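夹爪与摄像头对比测试 常见问题

本页由 Noemi Lombardi 整理，回答同事和合作方关于"水槽任务"对比测试的问题。中文不是我的母语，如有不清楚的地方，请写信告诉我，我会修改。

问：这次测试比较的是什么？

答：我们比较两款平行夹爪和一种控制器设置。第一款是 Trurell 的窄指夹爪，第二款是 Jevbridge 的宽指夹爪。控制器使用 Kitero，分别以位置模式和阻抗模式运行。机械臂的模型始终是同一个，没有更换。

问：为什么先在仿真里做，不直接用真机？

答：水槽对夹爪来说是比较困难的地方。边缘高，手腕容易碰到槽壁，龙头又占去一部分空间。在仿真里碰撞不会损坏设备，我们可以把同一个初始状态重复很多次。真机测试计划在 Bortolotti 的实验室进行，由 Primo Ferri 负责，目前还没有结果可以公布。

问：一次测试包含哪些步骤？

答：机械臂从台面上方的起始位置出发，移动到水槽上方，抓住盘子的边缘，把盘子提起，然后放到台面上指定的区域。盘子上的食物不要求保留，但是如果食物掉到台面上，我们会在记录里写明。每次测试限时 45 秒，超时按失败计算。

问：一共做了多少次？

答：四种组合合计 1724 次。其中有 87 次因为物体在初始化时互相穿透，被判为无效，不计入成功率。无效的记录没有删除，需要的人可以向 Serena Bianchini 索取。

问：摄像头放在哪里？

答：我们比较了几种视角，包括从上向下看水槽的视角，和面向窗户的较低视角。每种视角都有优点和缺点。从上面看，盘子与槽壁的距离比较容易判断；从低处看，龙头的高度更清楚，但是离镜头近的物体会挡住盘子。 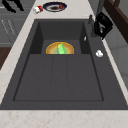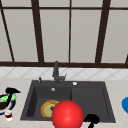

仿真厨房中的水槽，槽内有一个盘子。

问：遮挡会影响成功率吗？

答：会影响。当盘子的前边缘看不到时，策略网络常常选择错误的抓取点。窄指夹爪受到的影响更大，原因是它的开口小，对位置误差的容忍也小。宽指夹爪即使偏了一点，多数时候还可以夹住。不过在靠近龙头的位置，宽指夹爪更容易发生碰撞，所以我们不能简单地说哪一款更好。

问：两种控制模式的差别大吗？

答：在盘子平放的情况下，差别很小。盘子倾斜的时候，阻抗模式明显更稳定，手指碰到盘沿以后会顺着接触面移动，不会一直用力向下压。位置模式的优点是动作快，参数也容易调。Keegan Mahuika 写过一份调参说明，放在项目的共享文件夹里，建议先看这份说明，再修改刚度的数值。

问：场景里的食物和餐具是怎样摆放的？

答：由程序随机生成。随机的范围包括物体的种类、位置和朝向。程序有时会产生现实厨房中不太常见的摆放，只要物理状态稳定，我们都保留。

问：仿真里的摩擦系数可信吗？

答：只能部分相信。我们没有测量真实的湿盘子，所以目前使用的是干燥表面的数值，并且对每种组合用了 3 个不同的系数。如果您手里有湿陶瓷与橡胶手指之间的测量数据，请联系我们，这对我们很有帮助。

问：我可以加入自己的夹爪吗？

答：可以。请提供带有碰撞模型的文件，并注明最大开口、手指长度和额定夹持力。碰撞模型请尽量简化，面数太多的时候，仿真速度会下降很多。Graziella Caruso 会检查文件的坐标系方向，以前收到的文件里，这是最常见的错误。

问：提交以后多久可以看到结果？

答：批量任务每个星期日晚上启动，结果一般在第二天上午写入表格。如果任务中断，需要等到下一个星期日。很抱歉，目前我们没有足够的计算资源来增加次数。

问：下一轮测试会改变什么？

答：我们准备在 May 版本（五月）中加入腕部摄像头，并且把碗和杯子也列为抓取目标。限时不变，这样新旧结果可以互相比较。夹爪的安装角度也可能调整，具体的角度还在讨论中。

问：引用这些结果需要注意什么？

答：请写明夹爪型号、控制模式和摄像头视角，三项缺一不可。只写一个总的成功率会让读者误解，不同视角的结果不应该合在一起计算。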